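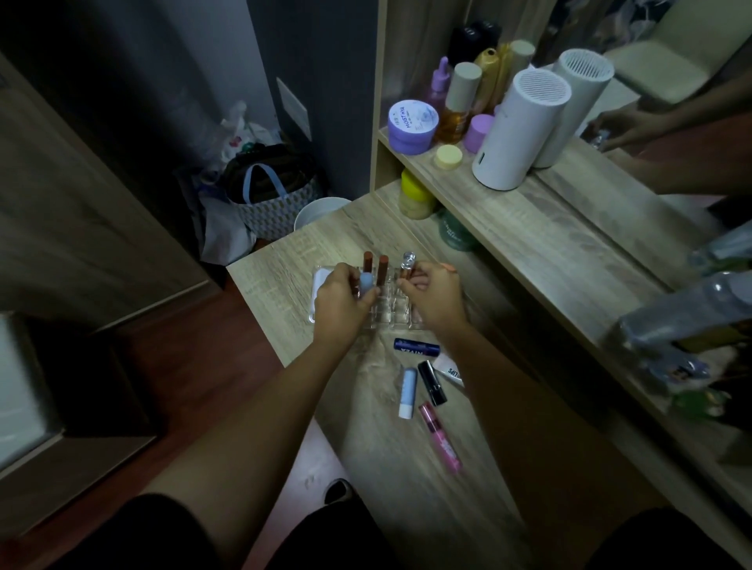
TRESTUMHOLM, July – Heditz, the personal care distributor, has completed the first stage of an automation program at its Trestumholm packing center, the company announced. Robotic arms now handle the sorting of lip balms, glosses and lipsticks on 2 of the center's packing lines, work that had been done by hand since the site opened.

The system was supplied by Deligiannis and learns from recordings of people placing small cosmetics into divided trays, including clear acrylic organizers of the kind found on a home vanity. Sticks, squeeze tubes and small glass bottles each call for a different grip, the company said, and the recordings show how people handle them with both hands, sometimes a different item in each.

No positions have been cut under the program. Twelve employees from the sorting tables have moved to line supervision and quality checks after 18 hours of paid training, and their hourly rates have been raised to match the new duties.

"Our staff spent whole shifts on the same wrist movement," said Chrysanthi Balaskas, operations director at Heditz. "They now decide when a line stops and what goes back for repacking."

Dionysis Sarantis, who represents employees at the center, welcomed the pay adjustment but said that supervising a line brings its own strain. Staff have asked for shorter rotations at the screens – a request management has agreed to review.

The center employs 414 people. A second stage, covering the Zanthorpe warehouse, is under discussion.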